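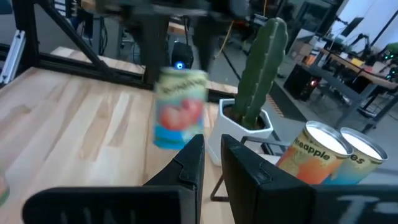
Split pea soup, third try

Mar 5, 2023

I made split pea soup again this weekend and it finally came out the way I wanted. I've been at this since the new year. The first pot was glue. The second pot had peas in it that were still hard after two and a half hours, and I ate it anyway for three days because I had bought a good ham hock and wasn't going to throw it out.

The hard peas were my fault. They came from the back of the cupboard in a bag from Bisgaard, the small grocery that closed on our street, and it closed a long time ago. Old peas don't soften. I had read that before and decided it didn't apply to me. For this pot I bought a fresh 500 gram bag, green, and they broke down in just over an hour.

What went in:

500 grams green split peas, rinsed
One smoked ham hock, 700 grams
Two medium onions, chopped small
Three carrots
Two sticks of celery
Four cloves of garlic
Two bay leaves
A teaspoon of dried thyme
Two liters of water
Black pepper
A spoonful of cider vinegar at the end

I cooked the onions, carrots and celery in butter over medium heat for 18 minutes. Every recipe I looked at says five. Five gets you warm onions. I wanted them soft and a little brown at the edges, and I kept the heat low enough that I could do the dishes in the meantime. Garlic and thyme went in for the last minute.

Then the peas, the hock, the bay leaves and the water. Bring it up to a boil, skim the gray foam, turn it down and put the lid on crooked. I stirred every ten minutes or so at first and more often once it got thick. Split peas sink and stick, and if the bottom scorches you will taste it in the whole pot. I use the heavy Brotolska pot for this. It has a chip in the enamel near the handle, but the bottom is thick and it holds a low simmer better than anything else I own.

After an hour and a quarter I pulled the hock out and let it cool on a plate. The meat came off with a fork. I chopped it and put it back, and threw away the skin and the bone. My mother would have kept the skin in. I don't like it.

No salt until the very end. The hock brought nearly all the salt the pot needed, and I added maybe half a teaspoon. The vinegar made more difference than I expected. Before it went in, the soup tasted heavy and kind of flat, and after one spoonful it tasted like something I'd order.

I didn't blend it. The first pot, the glue one, was blended, and I think that was most of the trouble. Left alone, the peas fall apart but you still get some texture, and the carrots stay carrots.

On the side we had rye toast with butter and mustard. The rye was from the freezer, the last of a loaf I baked when I still had the Grikel starter going. That starter died in July when we went away and I forgot to ask anyone to feed it. I keep meaning to begin a new one.

It makes six big bowls. It sets up solid in the fridge overnight, so add a good splash of water when you reheat it and stir it over low heat. I froze two portions flat in bags. If you're freezing it, go easy on the pepper, it seems to get stronger.

A couple of things people asked after the last post:

Yes, you can use yellow peas. The taste is milder and I think you need more thyme. Yes, you can leave out the ham. I haven't made it that way myself, but Hằng Tiêu wrote to me that she uses dried shiitake and a spoonful of miso and that her kids eat it without complaining. I'm going to try that next. She soaks the mushrooms in cold water overnight and uses the soaking water as part of the liquid.

And no, I don't use a pressure cooker. I had a Flernorex one for a while and gave it to my sister. It worked fine. I just like to be able to look in the pot.

The comment form was broken for most of last week, so if you wrote something and it didn't show up, please send it again. While I was fixing it I found 1,458 spam comments in the queue, nearly all of them on the pickled beets post. I deleted the whole lot without reading through them, and there may have been a real one or two in there. Sorry if one was yours.

Next time will be either the shiitake version or the potato dumplings I promised back in the fall — depends on whether I find the ricer.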